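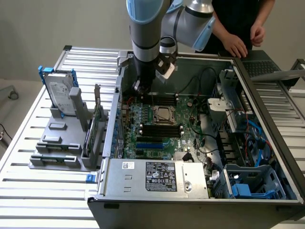 Fonwood Computer Reuse: Your Questions Answered

We get a lot of the same questions at the front desk and by email, so Noémi Kozma and I sat down one Sunday with a pot of coffee and tried to answer them properly. If yours isn't covered, please do write to us. We like hearing from people!

What will you take?

Desktops, towers, small servers, laptops, and the loose parts that pile up in a drawer over the years (memory, processors, graphics cards, power supplies). Working is nice, but broken is fine too, and you don't need to know what's wrong with it. We can't take printers, tube televisions, or anything with a swollen battery. For those, the county drop-off in Drikgate is your best bet.

Is there a fee?

No, not for households. If you're clearing out an office in Flavness or farther away and would like us to come and collect, we ask for $168 toward the van and fuel. Anything over 200 machines needs a phone call first, so we can be sure we have the shelf space.

What happens to my files?

Every drive comes out of its machine and gets erased before anything else is done with it, and a drive that won't erase goes in the shredder. We'd still love for you to copy off your photos and sign out of your accounts before you visit.
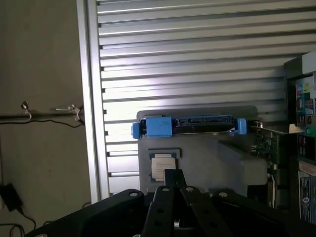
You're also very welcome to pull the drive yourself and keep it at home – plenty of people feel better that way, and we can always fit another one. Just put the screws in a little bag and tape it inside the case, if you remember.

Where do the finished computers go?

Mostly to families and students close by, along with a few small nonprofits. Last year we placed 1,711 computers, and the waiting list is still longer than we'd like. To ask for one, fill in the short form at the desk. Cheuk-hei Yeh reads all of them and will call you back, usually within two weeks, though February tends to be slow.

Can I get a receipt for my taxes?

Yes, just ask when you drop off. We list what you gave us and sign it, but we can't put a dollar value on it for you.
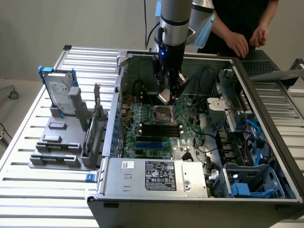

When are you open?

Tuesday through Saturday, 10 a.m. to 4 p.m. Parking is behind the building, and if you have something heavy, ring the bell by the side door and one of us will come out with a cart.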